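Sekbridge footbridge gets its clock back, minus the time

The clock on the old railroad footbridge at Sekbridge is back on its bracket after 14 months in a repair shop, and it still says twenty to four.

Trains stopped calling at Sekbridge 40 years ago, and the clock gave up soon afterward. The Ehlers Trust, which looks after the bridge and the 110 yards of platform beside it, paid to have the case stripped and repainted. The works were sent out too, and came home in a shoebox with a polite note.

"We were told it could be made to run or made to look right," said Maarten Van Hecke, who led the project. "We had money for one."

Walkers on the trail seem content. Several stopped on Saturday to admire the new green paint, and one set his watch by it, which will have caused him trouble later on.

The bridge's other survivor, a signal lamp last lit for a visiting brass band, is next in line for attention. Work should begin in November, weather and pigeons permitting. Until then the gate on the Zarine Road side will be open daily and locked at 7 p.m. – by somebody else's clock. 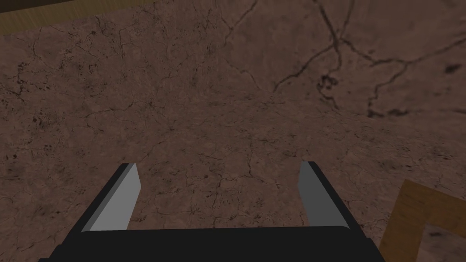

Open gripper over a flat surface, computer rendering.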